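**Unit 4 handout: recording demonstrations by teleoperation**
Notes by Peninah Ndung'u. Lab section meets Saturday.

A demonstration is one recorded pass through the task, from the start pose to release. Each record holds joint positions, gripper openings and all camera streams on a common clock. Records without a common clock are discarded.

4.1 Hand guiding and remote control

In hand guiding the operator moves the arm directly. Forces at the wrist are then mixed with the operator's own, and hands block the cameras. In remote control the operator moves a leader device and the arm follows. The views stay clear, but the operator loses most of the sense of touch. Wrist views matter more for this reason -- contact has to be judged by eye.

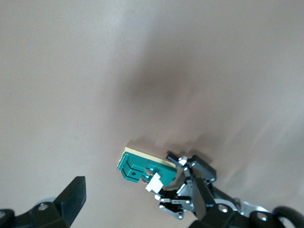
Why record pauses instead of trimming them out? A pause before contact often carries the alignment correction, and a policy trained without it tends to rush the approach.

4.2 Session procedure

1. Home both arms and check that the streams are live.
2. Vary the start positions of the parts between episodes.
3. Approach slowly. Close the gripper only after lateral motion has stopped.
4. Mark each episode as success, failure or operator error.

The Millow set used in Assignment 2 has 800 episodes. Of these, 135 are marked as operator error; leave them out of training but keep them for the review exercise. Riviere's notes on relabeling are in the course folder.

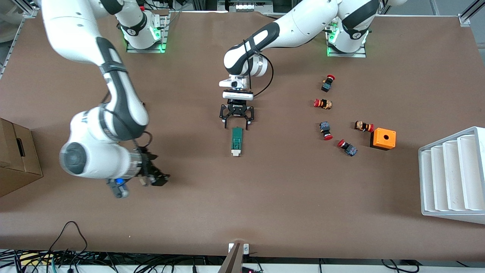
*Fig. 4.2. Two-arm workspace with button parts and orange enclosure, fixed camera.*

4.3 Reading

Ásgeirsdóttir, chapter on leader-follower delay. Skip the derivation.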